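The Ferry to Tristholm

I'd promised Mum I'd write to her about the crossing, so at eight in the morning I was on the top deck with a pen that wouldn't work and a bag of warm doughnuts (four dollars! daylight robbery!). I'd inherited 80 letters from my aunt, all addressed to a man in Tristholm, none of them ever posted, and I'd got it into my head that I should deliver them myself. I mean, who wouldn't?

I'd read 8 of them by then, which I know is bad manners. They were mostly about the weather and her neighbour's plum tree, and then one would just stop you dead, right in the middle of the plums.
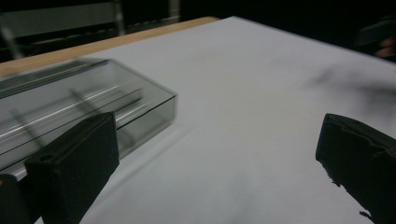
Fadwa reckoned I ought to have burnt the lot, and told me so over the phone while the gulls went mad behind me. You don't turn up on an old man's doorstep with somebody else's heart, she said, and what if his wife answers?

Well, she did answer. She had flour up to her elbows and my aunt's exact colour of lipstick, and she looked at the bag and said, "Oh good, you've brought doughnuts."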